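Thread from the robotics club, since a few of you asked what we've been up to! Long one, get a drink.

---

1/ For anyone new: I help out with the humanoid project at our school's engineering club. Students in grades 10 through 12, after school, one long room with a carpet half and a wood floor half. This spring's project is teaching a humanoid to pick things up off a shelf and hand them to a person. Sounds small. It is NOT small.

---

2/ The team named the project Tusness. I asked what it meant and got three different answers, so I've stopped asking.

---

3/ We split into two groups this year. One does motion (walking, balance, not falling on the furniture). The other does hands and cameras. They share one whiteboard and there is a line down the middle that gets moved an inch every week, always in the same direction, and motion swears they know nothing about it.

---

4/ Big milestone first. As of Apr 6, 2024 we have 151 good demonstrations recorded. A "good" one means the student drove the arm all the way through the task, the object ended up in the other person's hand, and the log file saved properly. That last part has cost us more runs than any dropped cup!!

---

5/ Goal for the showcase is 2000. Yes, we did the math on how many afternoons that is. Yes, it made everybody go quiet. Then Ailsa Niven (our lead on the hands side, senior, unstoppable) rewrote the reset procedure so you can start the next run without walking back to the laptop, and now it looks kind of doable.

---

6/ The reset thing deserves its own post. Old way: finish the run, walk over, type a name, walk back, put the object on the shelf, get into position. New way: tap a foot pedal. The run gets named for you. We lost half a session in December to files called "test", "test2" and "test2real", so this is a huge quality of life upgrade.

---

7/ Objects so far: a tape roll, an empty spice jar, a sponge, a stuffed frog and a stapler. The frog is the easiest by a mile because you can grab it badly and it forgives you. The stapler is awful. It's heavy at one end and it swings open if you squeeze the wrong spot.

---

8/ Things I keep hearing across the room:
- "who has the hex keys"
- "is it supposed to make that noise"
- "do NOT save that one"
- "ok that was beautiful, please tell me it recorded"

---

9/ Our scrimmage partners are Ajayi, the club across town. They're doing the same handoff task with a completely different approach, lots of hand-tuned motions and very little recorded data, and wow is it smooth when the object is where they expect it. We had them over and both teams just sat on the floor comparing notes for two hours. Best afternoon of the year so far.

---

10/ What they taught us: slow down the last few inches before the grab. We'd been driving the arm at one speed the whole way. Two of our drivers tried the slower approach that same day and the stapler runs got so much better.

---

11/ What we taught them: move the object around between runs! Left, right, turned sideways, close to the edge. If every demonstration starts from the same spot, the model gets very good at that spot and lost everywhere else.

---

12/ We keep a camera at the wrist as well as one up high. The wrist one sees the grip up close, and it also sees whatever else is down there: sleeve, feet, floor, the blue binder.
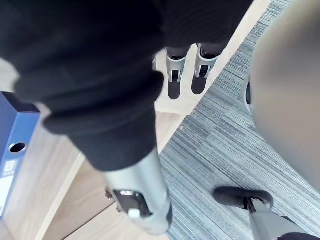

Does a robot like this need the wrist camera if it already has one in the head?

For grabbing things, we think it helps a lot. The hand often blocks the head camera's view right at the moment you most need to see the object, and the wrist view fills in that gap. For walking we don't use it.

---

13/ The training side is still rough. Our first model, trained on the early runs, would reach for the sponge perfectly and then just... hover. Forever. The students had been pausing before the grab to check their aim, and it learned the pause! Everyone practices a steadier approach now.

---

14/ Next up: we're porting the logging code over to Zanis, which is the scheduling tool one of our juniors wrote for her own science project. It handles driver rotations, so no more arguing over whose turn it is. Six drivers get a slot every session.

---

15/ Also on the list: label the cables, fix the squeaky cart, get a second foot pedal, and find an object that's harder than the stapler. Current nominations are a bag of rice and a single chopstick. Send me your worst ideas and I'll pass them along!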